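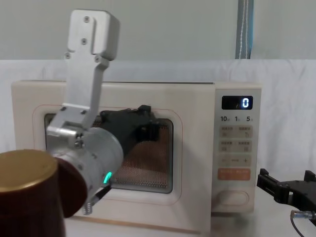
3 min read

Teaching by remote control has been the best part of our fall so far, and the kitchen chores are where it gets really fun. Our group at Eltari started the season with three tasks, all of them things you do half asleep at breakfast, and the one everybody wants a turn at is the microwave. The person driving holds a pair of small handles and the arms copy every move, so whatever you do with your own wrists, the robot does too (including your bad habits!). With a black gripper right up over the door window, you find out quickly how much you rely on feel when you're in your own kitchen. The driver gets none of that. You go by eye, you go slowly, and you learn to come at the door release at the bottom of the panel from the side, so that the wrist doesn't block your own view of it.

We have 2,921 recorded runs of the microwave task now, and our friends at Sokia have promised to swap us a batch of theirs. We had set ourselves a target of 2,000 by the end of September and sailed past it, mostly thanks to the evening crew, who have turned it into a friendly contest.

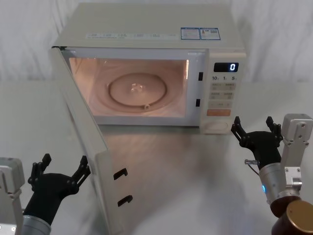
A good run is a calm one. New drivers tend to rush the door and then stop dead while they work out where the other hand should go, and the robot learns that pause along with everything else. So we ask people to do a few practice swings first, door open, door shut, both hands back to a resting spot, before we start recording. It's a small change and the runs have gotten so much smoother! We still throw out the ones with long waits in them. Last month that came to 34, and most were from the first week.

Next up is putting a bowl in and taking it out again, which needs both hands to cooperate and has already caused some very funny near misses in practice. If you'd like a turn at the handles, come by the Ferrand building after 4 p.m. and we'll get you set up. No experience needed, and steady hands are welcome but we'll take the shaky ones too.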